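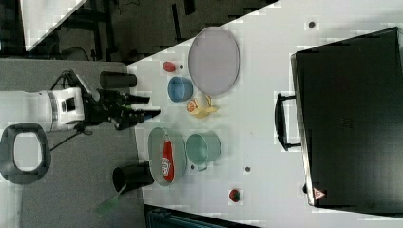

1/ Sorting the play kitchen for the Tellska toy library. The lavender-grey plate and blue cup are staying in the set. So is the green spatula, stored in one of the black cups so it doesn't go missing again.

2/ Strawberry stays too. Humaira Soomro asked for more fruit, so the orange half and the peeled banana go in the same tub.

3/ Christmas things get their own box – even in June. Stockings with a number on the cuff stay with the set.

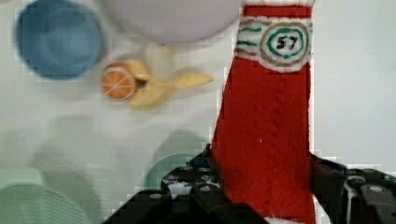 Red felt stocking, number 57.

4/ Tubs go back on the shelf 5 Jun 2024. Loans are still 30 days.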